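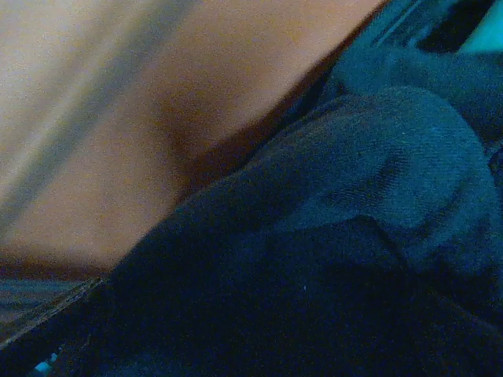 Tooling update from the Bastine group

Version 30 of the grasp planner went out to all stations at Tratstead on 2018-03-07. The main change is in how it handles dark, crumpled fabric at close range. The old fold detector looked for hard edges and often took a shadow for one. The new one weighs weave texture first and falls back on edges when the texture score is low.

Ayten Tokgöz ran it against 500 saved wrist views. Wrong fold picks dropped from 149 to 69 - most of those left are in very deep shadow, where there is little texture to score.

Jianhua Tang has moved the threshold settings out of the code and into the station config file. Please copy over any local values before you restart the planner.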